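Honorary consul

An honorary consul is a person appointed by a state to carry out limited consular duties in a foreign city or region where that state does not maintain a career post. Appointees are usually residents of the receiving state, often its citizens, and are paid little or no salary. Their status is set out in Chapter III of the Vienna Convention on Consular Relations (1963).

Functions

Duties vary with the commission. Most honorary consuls witness signatures, forward passport applications to the nearest embassy, visit detained nationals and assist with the repatriation of remains. Authority to issue visas is commonly withheld. Trade promotion, once the main purpose of such offices, is now a secondary task – although in port cities it may still take up most of the working week.
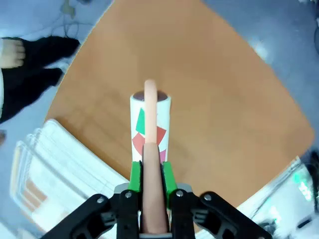
Sena Mahama has argued that the trade role is understated in most surveys, as honorary posts seldom report commercial enquiries to the capital in a form that can be tallied. Yhon Ticona disputes the point and holds that enquiries of this kind are now handled almost entirely by embassy staff.

Appointment

The sending state nominates a candidate, and the receiving state signals its consent by granting an exequatur. Terms of 5 years, renewable, are common practice. Either state may end the appointment, and the receiving state need not give reasons for withdrawing recognition.

Privileges and immunities

Immunity is confined to official acts. Consular archives are inviolable only if kept separate from private papers and from documents relating to the holder's business or profession. Family members have no immunity, and the premises, often a law office or shipping agency, do not enjoy the inviolability accorded to a career consulate.

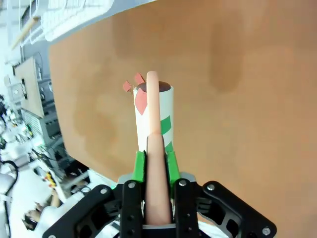

Criticism

Objections centre on vetting and on misuse of title, plates and correspondence. Some governments have responded with published registers and mandatory renewal. Others decline to receive honorary consuls at all, a choice the Convention leaves open under Article 68.

See also
Consular district
Exequatur
Vice-consul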